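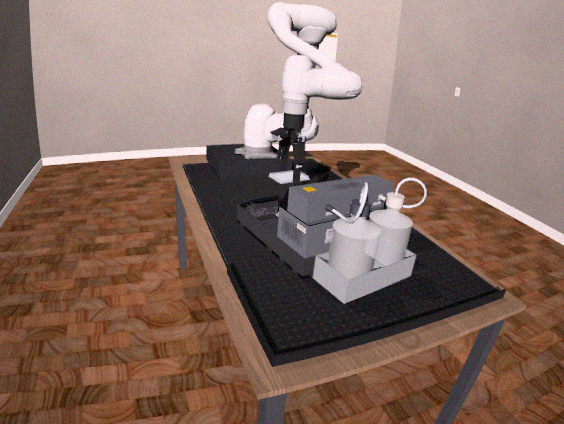 Keeping a Wooden Bench Top Flat and Clean

A solid wood top moves with the seasons. It gets wider in humid weather and narrower when the heating is on, and it does this across the grain, hardly at all along it. Most of the trouble people have with benches and kitchen tables comes from fixing the top so that it can't move, or from finishing one face and leaving the other bare.

Fastening the top

Do not glue a solid top to its frame. Use slotted brackets or wooden buttons, with the slots running across the grain. Tighten the screws until the washer grips, then back off a quarter turn. If the top has already split at one end, look underneath first. In most cases there is a screw in a plain round hole doing the damage. Lengthen the hole with a small round file before repairing the split, otherwise it opens again by the next winter.

Finish both faces

Whatever goes on top goes on the underside as well, same product, same number of coats. The underside can be rough work but it must be sealed. A top with oil on one face only will cup, and once it has cupped it takes months to come back, if it comes back.

Oiling

Sand with the grain. Stop at 180 grit for oil; finer paper closes the surface and the oil sits on it. Vacuum, then wipe with a cloth barely dampened with water, let it dry and sand lightly once more by hand. This takes off the raised fibers.

Apply oil thinly with a lint-free cloth. Wait 10 minutes and wipe off everything that has not soaked in. Leave overnight. Three coats are enough for a bench, with a fourth on the end grain. I have used Durel and Culum oils on the same board, side by side, and after a season of coffee cups could not tell which was which. Culum smells stronger in the can.

Oily cloths can catch fire on their own if left in a heap. Spread them flat outdoors until stiff, or put them in a lidded metal can filled with water. Do this the same hour, before cleaning up anything else.

Wait 7 days before putting a mat or anything with rubber feet on fresh oil. Rubber can leave a mark that goes deeper than sanding will reach.

Mats and covers

A mat saves the surface but traps water. Lift it once a week and wipe underneath. After a spill, lift it at once and stand it on edge to dry. If the wood under a mat has stayed darker or paler than the border, take the mat away and let daylight even it out. June is a good month for this. Sanding the pale part alone only makes a second color.

Stains

White rings: moisture in the finish. Lay a dry cotton cloth over the ring and pass a warm iron over it for a few seconds at a time, no steam. Check between passes.

Black rings: iron and water reacting with the tannin, usually from a can or a wet tool. Oxalic acid solution, mixed as the packet says, with gloves and eye protection. Rinse well, dry, then oil again. Test on the underside first.

Grease: cover with talc or cornstarch, leave overnight, brush off. Repeat if needed.

Dried glue: a sharp card scraper held nearly upright. Heat softens white glue but also softens the finish around it.

Small dents

A dent is crushed fiber and can often be steamed out. A gouge has fiber missing and can't. For a dent, put a few drops of water on it, wait five minutes, lay a damp cloth over it and touch with the tip of a hot iron. Let it dry fully before sanding.

Leveling the legs

Check for rocking with the bench in its final spot, under its normal load. Slide thin card under the short leg until the movement stops, measure the card, and cut a hard plastic shim to match. Screw-in feet are easier where the floor is uneven, but lock the nut or they creep.

Correction from Mireille Delorme: on beech, she goes up to 240 grit before oiling and gets less fuzz. I tried it on a scrap and agree. Finish the scrap to 800 and the oil stays on top, as expected.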